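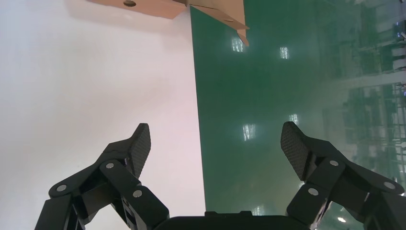

Pirjo Pitkänen 在本书上一版的审读意见中写道，找平层的干燥时间不应再以“每厘米一周”之类的口诀给出，这一章要么讲清楚水从哪里来、经过什么途径离开，要么就整章删去。本版采纳了前一种意见，原第七章的经验表格移至附录，正文按水量平衡、传输阶段和测定方法的次序重写。

第七章 水泥基找平层的干燥与含水率测定

7.1 引言

水泥基找平层浇筑之后，其内部的水分以三种形式存在：化学结合水、物理吸附水和毛细孔中的自由水。化学结合水是水化产物的组成部分，在常温下不参与干燥过程。吸附水与孔隙空气的相对湿度保持平衡，环境湿度下降时部分释出。毛细水的数量取决于水灰比、水化程度和养护方式，是干燥初期的主要迁移对象。

面层施工前对基层含水率的限制，目的在于控制封闭之后继续向上迁移的水量。木地板、弹性地材和树脂涂层的水蒸气阻力差别很大，对残余水分的容许程度也不同。面层铺设以后，找平层的上表面不再与室内空气直接接触，原有的湿度梯度逐渐趋平，表层的相对湿度随之上升。因此铺设前表面看起来干燥，与铺设后胶层处的湿度状态之间没有直接的对应关系。

本章讨论的对象限于厚度在80 mm以下、与结构层之间设有隔离层的水泥基找平层。石膏基找平层的干燥机理见第八章，地暖系统的加热程序见第九章。

7.2 符号与单位

本章使用下列符号：
A　找平层面积，m²
d　找平层厚度，mm
ρ　找平层干密度，kg/m³
w　拌合用水量，kg/m³
c　水泥用量，kg/m³
u　质量含水率，%
φ　相对湿度，%
g　蒸发速率，kg/(m²·h)
v　空气的水蒸气含量，g/m³

质量含水率一律以干质量为基准。部分旧文献以湿质量为基准，引用时须换算。两种基准在含水率较低时数值接近，在刚浇筑的材料上差别明显，混用会使水量平衡无法闭合。

7.3 水量平衡

单位体积找平层中需要排出的水量等于拌合用水减去化学结合水，再减去达到目标含水率时保留在材料中的水。以水泥质量的25%估算充分水化时的化学结合水量，得

Δw = w − 0.25c − ρu/100　　（7.1）

式（7.1）假定水化已经完成。早龄期时结合水量小于0.25c，自由水量相应较大，计算值偏低。养护期间从外部渗入的水，例如屋面未封闭时的雨水、清洗用水和管道试压时的漏水，应单独列项，不得并入w。

例7.1　Partanen 住宅楼一层找平层面积为147 m²，厚度65 mm，拌合用水量180 kg/m³，水泥用量300 kg/m³，干密度2000 kg/m³，目标质量含水率1.8%。求需要排出的总水量。

解　找平层体积为

147 × 0.065 = 9.555 m³

拌合用水总量为

9.555 × 180 = 1719.9 kg

化学结合水为

9.555 × 300 × 0.25 = 716.6 kg

目标状态下的保留水量为

9.555 × 2000 × 0.018 = 344.0 kg

需要排出的水量为

1719.9 − 716.6 − 344.0 = 659.3 kg

折合每平方米4.49 kg。

注意结果对用水量十分敏感。若现场为改善流动性而把用水量提高到200 kg/m³，其余条件不变，需要排出的水量增加191.1 kg，增幅为29%。用水量的记录应取自搅拌站的称量数据，砂的含水须计入。

7.4 干燥的两个阶段

7.4.1 表面蒸发阶段

浇筑初期，毛细孔连通，水以液态输送至上表面，蒸发速率由表面空气层的传质条件决定。这一阶段的速率与表面处和室内空气的水蒸气分压之差成正比，受风速影响显著，与找平层厚度基本无关。

在这一阶段强行加快蒸发会带来两个问题。其一是表层水化不足，强度降低，起砂；其二是上下层收缩不一致，板边和板角上翘。所以养护期内应覆盖薄膜或喷涂养护剂，干燥时间从撤除覆盖之日起算。采用养护剂时，还须确认其残膜是否阻碍后期蒸发以及与胶粘剂的相容性。

7.4.2 扩散阶段

表层毛细水断开后，蒸发面退入材料内部，水分以蒸汽扩散和膜状水迁移的方式通过已干燥的表层。此时速率由材料自身的传输性质控制，提高风速收效有限，提高材料温度则有明显作用。

在扩散阶段，达到同一含水率所需的时间大体随厚度的平方增长。厚度不均匀的找平层应按最厚处控制。结构楼板标高偏差造成的局部加厚，往往在图纸上没有反映，应在浇筑前以水准测量确定，并在平面图上标注，供后期选择测点使用。

两个阶段之间没有清晰的时间界限。表面颜色由深转浅只说明表层毛细水减少，不能作为阶段划分的依据，更不能作为验收的依据。

7.5 室内空气条件

空气能够带走的水量取决于进风与排风的水蒸气含量之差。20 ℃时饱和空气的水蒸气含量为17.3 g/m³。相对湿度为65%时，

v = 0.65 × 17.3 = 11.2 g/m³

室外空气温度较低时，其绝对含湿量也低，引入室内并加热后相对湿度下降，通风的除湿效果好。夏季室外空气的含湿量可能高于室内，此时开窗会使找平层停止干燥，甚至重新吸湿。是否通风应按绝对含湿量判断，不应按相对湿度判断。

例7.2　某房间室内空气为20 ℃、相对湿度65%，二月室外空气的水蒸气含量为4.0 g/m³。通风量为200 m³/h，求每昼夜随排风带走的水量。

解　每立方米空气带走11.2 − 4.0 = 7.2 g，每小时带走1.44 kg，每昼夜带走34.6 kg。

这一数值是空气侧的最大输送能力，前提是室内状态保持不变。在扩散阶段，材料供给表面的水量常小于此值，室内相对湿度将随通风而下降，实际排出量由材料侧决定。把例7.2的结果直接去除例7.1的总水量，得到的19昼夜没有工程意义。学生作业中此类错误较多，应予注意。

7.6 测定方法概述

7.6.1 烘干称量法

自找平层全厚度取样，破碎后称量，在规定温度下烘至恒重，再次称量。水泥基材料的烘干温度通常取105 ℃，石膏基材料须取较低温度，否则结晶水释出，结果偏高。取样时不得使用水冷钻具。样品应立即装入密封容器，容器内的空余体积尽量小。

7.6.2 碳化钙法

定量样品与碳化钙在密闭压力瓶中反应，生成乙炔，由压力读数换算含水量。该法只反映在反应时间内能够与碳化钙接触的水，读数一般低于烘干称量法，两者之间没有通用的换算系数。样品的破碎程度、称样量和读数时刻都影响结果，应写入记录。

7.6.3 钻孔相对湿度法

在规定深度钻孔，清孔后插入套管并密封，待孔内空气与周围材料达到平衡后读取相对湿度。单面干燥的找平层，测孔深度通常取厚度的40%；厚度为65 mm时，孔深为26 mm。平衡时间不足是最常见的误差来源。钻孔产生的热量使孔壁局部失水，初期读数不代表材料状态。

Rosaire Pelletier 在 Clastby 仓库改建工程中对同一测孔作了连续记录，钻孔后101 h读数仍有缓慢上升，而现场验收在第二天上午已经完成。该工程的数据列于7.9节，供习题使用。

7.6.4 电学方法

电阻式和电容式仪器可以快速比较同一材料不同位置的相对干湿，适合用来选择取样点。其读数受盐分、钢筋、地暖管和表面污染的影响，不得单独作为面层施工的依据。

7.7 测点布置

测点应覆盖最厚处、通风最差处、北向房间以及曾经发生漏水的部位。设有地暖时，测点须在浇筑前预留，避免钻穿管道。Trindetti 工程的找平层总面积为833 m²，划分为四个浇筑区，各区浇筑日期和用水量不同，测定结果按区分别评定，不取全部测点的平均值。

评定以单点最大值为准。个别测点超限时，应先检查套管密封和取样记录，再在邻近位置补测。补测结果合格不能使原测点的数据作废，两组数据须一并归档。

记录表至少包括下列各项：测点编号及平面位置，找平层实测厚度，取样或测孔深度，材料温度，室内空气温度与相对湿度，仪器编号和最近一次校准的月份，测定人签名。Zornamton 手册采用的表格另设“覆盖物”一栏，填写测点上方在测定前是否堆放过板材或包装膜。覆盖处的干燥明显滞后，此栏不宜省略。

7.8 与面层施工的衔接

含水率达到限值之后，至面层铺设之前，室内气候仍须维持。停止供暖或打开门窗会使表层重新吸湿，原测定结果不再有效。间隔时间较长时应重新测定。

水泥基自流平材料自身带入水分，其用水量应计入平衡。薄层自流平的水一部分向下渗入找平层，一部分向空气蒸发，底涂的种类影响两者的比例。7.8.1节首先处理单层自流平覆盖于已干燥找平层上的情形，边界条件取上表面与恒定湿度的空气接触，下表面绝湿。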